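Hladun Clinic to Offer Free Kidney Tests, Diet Counseling in Prirnley

Tuesday, March 13, 2018

PRIRNLEY - Adults with type 2 diabetes or high blood pressure can get a free kidney test and a meeting with a dietitian at Hladun Clinic starting next week, the clinic said.

The program is open to anyone 18 or older who lives in Prirnley or Mivier. A referral is not required, and patients do not need insurance. Appointments can be made by phone or at the front desk.

The test has two parts. A blood sample is used to estimate how well the kidneys filter waste, and a urine sample is checked for protein. Results are mailed within ten days, and a nurse calls anyone whose numbers are out of range.

Hladun ran a smaller version of the program in November for its own patients. It sent letters to 2110 people with diabetes or high blood pressure in their charts, and around 700 came in. Most had not had a urine protein test in the past year, according to the clinic. 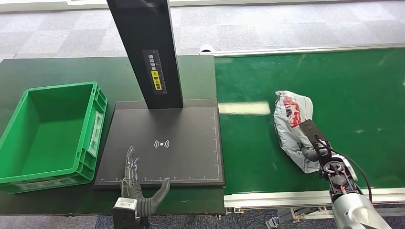

"People come in for their blood sugar and their blood pressure and they keep up with that very well," said Zoia Harasym, a registered dietitian at the clinic. "Then you ask when their kidneys were last checked and they don't know. Early kidney disease usually doesn't hurt. You can feel fine and still have it."

Patients whose results show early kidney disease will be offered three counseling visits with Harasym or another dietitian. The first lasts an hour and covers salt, protein and how to read a food label. The other visits are shorter and are scheduled around the patient's lab work.

Harasym said many patients arrive having already cut out foods they did not need to give up. Bananas, potatoes and tomatoes are high in potassium, but people in the early stages of kidney disease often do not have to limit them. Whether to cut back depends on blood test results and on what medicines the person takes.

Salt is a different matter, she said. Canned soup, deli meat, frozen dinners and bottled sauces can add up quickly, and a single restaurant meal may contain more than 1000 milligrams of sodium. She asks patients to write down what they eat for three days before the first visit, including drinks and snacks.

She also warned against salt substitutes. Many are made with potassium chloride and can be unsafe for people with reduced kidney function or for those who take certain blood pressure drugs.

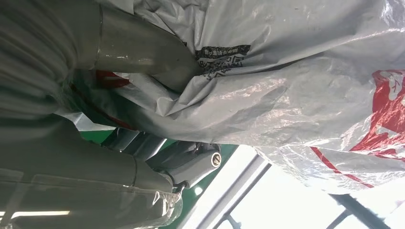 Printed label on a sheet of white plastic.

Rodel Saludo of Mivier was tested in November and learned that he had protein in his urine. The retired bus mechanic has had diabetes for 14 years.

"I thought it was going to be a list of things I can't have," Saludo said. "She went through what I eat in a normal week and we changed maybe four things. I stopped buying the lunch meat. I use vinegar and pepper now."

Saludo has since had a second test and will have another this summer.

Patients are asked to bring all of their medicines to the appointment, including vitamins, herbal products and pain relievers bought without a prescription. Regular use of ibuprofen or naproxen can harm the kidneys in people who already have kidney disease. Patients should not stop a prescribed drug without talking to their doctor, the clinic said.

The tests and counseling are paid for by a grant from the Hodard Fund, which covers the program through the end of the year. The clinic has not said if it will continue after that.

Testing is on Mondays and Thursdays from 8 a.m. to noon. No fasting is needed. Interpreters are available in Spanish, Tagalog and Ukrainian and should be requested when the appointment is made.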